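2026년 상반기 진행 보고서
콜라우(Collau) 학생 로봇 동아리 '정리하는 손' 과제
수신: 빕콤(Vivcombe) 교육지원기금 담당 이탈로 세라 님
작성: 지도교사 헤이노 유슈카
2026년 7월

안녕하십니까. 지난 1월에 첫 인사를 겸한 짧은 계획서를 보내 드린 뒤로 제대로 소식을 전하지 못해 늘 마음에 걸렸습니다. 학기가 끝나 아이들도 저도 조금 숨을 돌리게 되어, 그동안 한 일과 아직 못 한 일을 차근차근 적어 올립니다. 글이 좀 길어지더라도 너그럽게 읽어 주시면 감사하겠습니다.

1. 과제의 목표

처음 약속드린 대로 저희는 집 안의 자잘한 물건을 집어 상자에 정리하는 동작을 사람이 손에 쥔 그리퍼로 직접 해 보이고, 그 기록으로 작은 로봇 팔을 가르치는 일을 하고 있습니다. 학생들은 이 과제를 '욜라흐(Jolach)'라고 부릅니다. 이름을 정하는 데에만 모임 한 번을 통째로 썼는데, 돌이켜 보면 그날 가장 많이 웃었던 것 같습니다.

2. 상반기에 한 일

학생들은 세 모둠으로 나뉘어 물건 고르기, 시연하기, 기록 검토하기를 돌아가며 맡았습니다. 지금까지 모은 시연은 모두 733회이고, 그 가운데 137회는 검토 모둠이 다시 찍어야 한다고 판단했습니다. 손을 너무 빨리 움직여 화면이 번졌거나, 물건을 집은 순간이 손가락에 가려 잘 보이지 않은 경우가 대부분입니다. 처음에는 퇴짜를 맞은 아이들이 꽤 서운해했는데, 검토를 한 번씩 직접 해 보고 나서는 군말이 쏙 들어갔습니다. 제가 열 번 설명한 것보다 효과가 좋았습니다!

학교 책상에서만 연습하니 배경이 너무 단조로워서, 봄부터는 가정집에서도 시연을 했습니다. 무늬가 화려한 식탁보 위에서는 작은 구슬이 잘 눈에 띄지 않아 아이들이 애를 먹었지만, 바로 그런 자리에서 모은 기록이 필요했습니다. 물건도 일부러 까다로운 것들로 골랐습니다. 구슬 팔찌는 집는 위치에 따라 늘어지는 모양이 달라지고, 얇은 주머니는 어디를 잡아야 할지 의견이 갈립니다. 주머니의 목을 잡을 것인지 몸통을 잡을 것인지를 두고 두 모둠이 한참을 다투다가, 결국 두 방식을 다 기록해서 나중에 비교하기로 했습니다.

3. 어려웠던 점

양손으로 하는 시연은 아직 서툽니다. 한 손이 물건을 들고 있는 동안 다른 손이 어디에 있어야 하는지 정해 둔 규칙이 없어 그리퍼끼리 부딪치는 일이 잦았습니다. 5월에는 패드 한 벌이 들떠서 다시 붙이느라 모임을 한 차례 건너뛰었고요. 스프로기스(Sproģis) 공방에 주문한 여분 부품이 늦게 도착한 것도 일정에 영향을 주었습니다. 이 부분은 제가 좀 더 일찍 챙겼어야 했습니다.

로봇 팔로 옮기는 작업은 계획보다 늦습니다. 큼직하고 말랑한 장난감은 제법 잘 집는데, 팔찌와 목걸이는 집다가 놓치는 일이 훨씬 많습니다. 좋은 소식만 골라 적고 싶은 마음도 있었으나, 학생들이 있는 그대로 쓰자고 해서 그렇게 합니다.

4. 예산

장비비는 승인해 주신 범위 안에서 썼고, 남은 금액은 하반기 교체용 패드와 저장 장치를 사는 데 쓰려고 합니다. 영수증은 따로 묶어 우편으로 보내 드리겠습니다.

5. 하반기 계획

먼저 다시 찍기로 한 시연부터 마무리하고, 양손 동작의 규칙을 학생들이 직접 글로 정리할 예정입니다. 가을에는 학부모님들을 모시고 작은 공개 수업도 열고 싶습니다. 혹시 그 무렵 시간이 되시면 세라 님께서도 꼭 들러 주십시오. 아이들이 벌써부터 누가 안내를 맡을지 정하느라 시끌시끌합니다.

6. 활동 사진

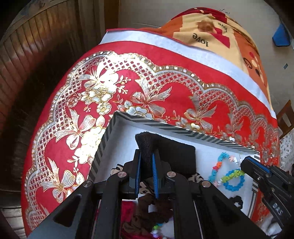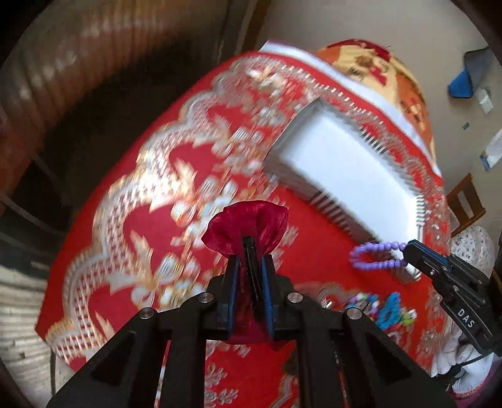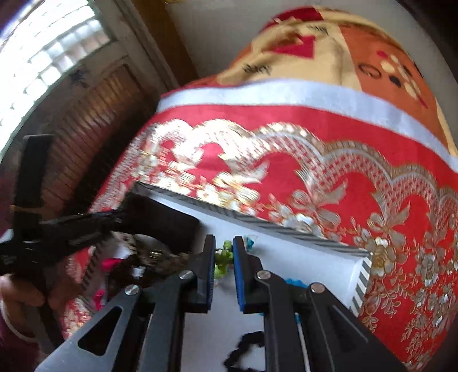
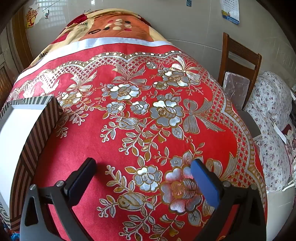 사진 1~4. 가정집 시연, 붉은 식탁보 위에서. 둘째 사진은 주머니와 보라색 구슬 팔찌, 셋째 사진은 초록색 장난감을 집은 모습.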